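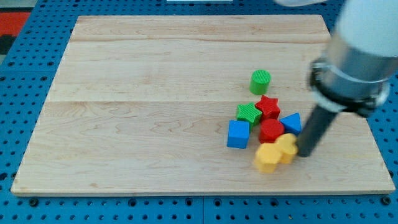
*Light wooden board on a blue pegboard work surface.*

**Progress report, adult text study program, Posisham congregation**
To: the Mansour Fund
21/11/2024

You asked for a plain account of the second grant period, so I will start with what I doubt.

The application promised that a course on how the Book of Joshua came to be written would "deepen commitment" among adult members. I didn't write that line and I don't think we can show it. We ran eight sessions on the conquest stories, using the Plarkska reader and our own handouts. Attendance opened at 21 and settled lower after the holidays. People argued well. Whether anyone is more committed than in July, I can't say, and I would be wary of a report that claimed otherwise.

What I can report:

- All eight sessions were held, three of them on Shabbat afternoon and the rest on weeknights. The afternoon ones were livelier.
- The unit on Jericho ran over by a week. Several members had never heard a rabbi say from the front of the room that the walls might be a story, and they wanted to talk about that before moving on.
- Four members have asked to lead a session themselves. Two of them are ready.
- The Trekard survey forms were handed out at the close. I don't put much weight on them. Every question invites a yes, and the people who dropped out never got one.

One complaint did reach the board – that the course teaches doubt to people who came for Torah. I take it seriously. My own view is that the doubt was in the room already, but the objection also points to a real weakness. Our material spends pages on what the spades didn't find and barely a paragraph on why we still read the book aloud. The spring draft tries to fix this with more midrash and less pottery.

Spending is within budget. The line for outside speakers is untouched, and I would like to move it to books. Please let us know if that needs a formal request.

For the next period I suggest dropping the commitment goal. Asking who comes back, and what they read on their own, would tell us more.

Program coordinator, Posisham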